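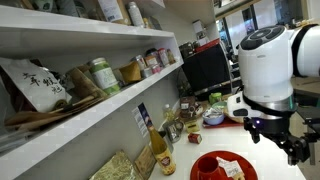 Foto: archivo del boletín Guveo

El café de media mañana, o por qué seguimos moliendo a mano

Empezó febrero y con él volvió la costumbre que más me gusta de todo el invierno: parar a las once, poner agua a calentar y no hacer absolutamente nada útil durante un cuarto de hora. En el número anterior prometí dedicarle un rato largo al café filtrado en casa y aquí está, bastante más largo de lo previsto (he tenido que quitar la parte de las cafeteras de émbolo, que irá en el próximo).

Lo primero es que llegaron muchísimas respuestas a la pregunta de qué desayunáis y con qué lo acompañáis. ¡Qué alegría de bandeja de entrada! Contestaron 750 personas, que para un boletín que empezó como una lista de correo entre compañeros de un curso de panadería es una barbaridad. Ahora mismo somos 2.679 suscriptores y todavía me parece raro escribir la cifra. Hubo quien mandó recetas, quien mandó quejas sobre el precio del grano y quien aprovechó para preguntar por la masa madre, que no tocaba, pero se contestará igual.

Lo que más se repetía era esto: «compro buen café y en casa me sabe plano». Me he reconocido enseguida. Durante años compré paquetes estupendos y los maltraté con agua del grifo recién hervida y un molinillo de cuchillas que también usaba para las especias. El café con recuerdo a comino tiene su público, supongo, pero yo no estoy en él.

El agua, antes que nada

Si vivís en una zona de agua dura, empezad por ahí. Una jarra con filtro ya cambia mucho la taza, y una botella de agua de mineralización débil os sirve para hacer la prueba sin comprar ningún aparato. Preparad dos tazas iguales, una con cada agua, y bebedlas a la vez. A mí me costó creerlo: la del grifo tenía un fondo de tiza que siempre había achacado al tueste.

La temperatura da menos guerra de lo que se dice. Apagad el hervidor cuando rompa a hervir, esperad medio minuto y verted. Con los tuestes más claros ni siquiera espero. Con los oscuros dejo pasar un minuto largo, o dos si me he distraído con la tostada.

La molienda

Sigo con el molinillo manual. Llevo tres inviernos con un Charvát que compré de segunda mano, con el asa un poco floja y una tapa que no es la suya, y cada mañana me da la misma satisfacción. Muele parejo, se limpia con una brocha y no despierta a la casa entera. Tiene dos pegas. La primera es que caben pocos gramos, de modo que si vienen visitas hay que cargarlo varias veces. La segunda es que los puntos de ajuste no llevan números, así que hice una marca con rotulador donde me gusta para filtro y otra para la moka. La de la moka ya se ha borrado.

Para el filtro de papel busco un grano como de azúcar moreno, algo más grueso si el café es muy reciente. Si el agua tarda una eternidad en pasar, abrid un punto. Si cae como de un grifo y la taza sabe a limón aguado, cerrad uno. Cambiad una sola cosa cada vez, por favor, que luego no hay manera de saber qué ha funcionado.

La receta que uso

Quince gramos de café y doscientos cincuenta de agua. Lo peso todo en una balanza de cocina corriente, la misma de la harina. Enjuago el filtro con agua caliente, tiro esa agua, pongo el café y lo igualo con un golpecito. Primero echo un chorro pequeño, lo justo para mojarlo, y espero a que se hinche. ¡Esa es la parte bonita! El café fresco sube como un bizcocho, hace burbujas y huele a todo lo que promete la bolsa. Cuando se calma, vierto el resto en dos o tres veces, despacio y en círculos, sin perseguir los restos que se quedan pegados a las paredes.

En total son unos minutos. No uso cronómetro, aunque sé que hay lectores que sí, y que incluso apuntan los segundos en una libreta. Uno mandó una foto de la suya y tiene mejor letra que yo.

El grano de este mes

He estado bebiendo dos cafés muy distintos. El Korkomano de tueste medio me ha parecido una delicia para todos los días: avellana, un toque de piel de naranja, nada de aspereza cuando se enfría. Se deja preparar casi de cualquier manera y aguanta la leche sin desaparecer. Lo he llevado a dos comidas familiares y en las dos me han preguntado dónde se compra, cosa que no había ocurrido jamás con mis galletas.

El otro es un lavado de Flavberg, más claro y más caprichoso. El primer día no me gustó nada. El cuarto día, con el molinillo un poco más cerrado, empezó a saber a albaricoque y a té negro, y desde entonces lo guardo para las mañanas con tiempo. No lo recomiendo para quien toma el café con prisa antes de coger el autobús. Sí lo recomiendo, y mucho, a quien crea que todos los cafés saben a café.

Cómo guardarlo

En su bolsa, cerrada con una pinza, dentro de un armario que no esté encima de los fogones. Con eso basta para un par de semanas. La nevera mejor no, que coge olores y humedad. El congelador funciona de maravilla si se separa antes en raciones: yo uso tarros pequeños, de los de especias, y muelo el grano directamente congelado. Se nota en el brazo, va más duro, pero la taza sale limpísima.

Y fijaos en la fecha de tueste cuando venga en el paquete. El café recién tostado tampoco está en su mejor momento, le conviene reposar unos días. Con los claros he llegado a esperar tres semanas y salieron ganando.

Con qué acompañarlo

Aquí me pongo seria, porque de la encuesta ha salido un empate que no me esperaba entre la tostada con aceite y el bizcocho de yogur. Voto por el bizcocho, sobre todo el del día anterior, cuando la miga se asienta y el borde se queda un poco correoso. La receta que publicamos en otoño acumula ya 3.158 visitas y sigo recibiendo mensajes sobre si se puede cambiar el aceite de girasol por uno de oliva. Se puede. Elegid uno suave y poned algo más de ralladura de limón.

Para quien prefiera algo menos dulce, unas galletas de avena con sal gruesa por encima. La masa se prepara por la noche, se enrolla en papel y por la mañana se cortan las que hagan falta. Diez minutos de horno y a la mesa. Las de los bordes de la bandeja salen más tostadas y son, con diferencia, las primeras que vuelan.

Vuestros trucos

Copio algunos de los que más me han gustado, con mínimos retoques:

«Caliento la taza con el agua sobrante del hervidor mientras muelo. Parece una tontería y es lo que más he notado.»

«Los posos van al compost, pero antes dejo un platito en la nevera para los olores.»

«Hago el doble por la mañana y la mitad va a un termo. A las cuatro de la tarde sigue estando bueno y no tengo que recoger dos veces.»

«Una pizca minúscula de sal cuando el café ha quedado amargo. No lo arregla del todo, lo disimula.»

El de la sal lo he probado y funciona bastante bien, con el matiz de que minúscula quiere decir minúscula.

Avisos

El archivo de recetas ya se puede consultar ordenado por ingrediente principal. Ha sido un trabajo de hormiguita y todavía quedan entradas repetidas, sobre todo en la letra C (calabacín, calabaza, castaña). Si veis alguna, contestad a este mismo correo con el título y la corregimos.

El mes pasado el enlace del bizcocho de zanahoria llevaba a la sopa de zanahoria. Está arreglado. Pido disculpas a quien puso el horno a precalentar para una sopa.

También nos han preguntado si Guveo va a tener versión en papel. De momento seguimos solo por correo, con una tirada recopilatoria pequeñita para final de año si salen las cuentas. La última votación sobre la portada reunió 2.108 votos y ganó por muy poco la del membrillo, que era mi favorita y por la que no hice campaña. Casi ninguna.

En el próximo número: cafeteras de émbolo, café frío para impacientes y una tarta de queso que lleva una cucharada de café molido en la base. La estoy probando con dos tipos de galleta y todavía no me decido. Se aceptan opiniones, y también moldes desmontables de dieciocho centímetros, que el mío ha empezado a gotear por la junta.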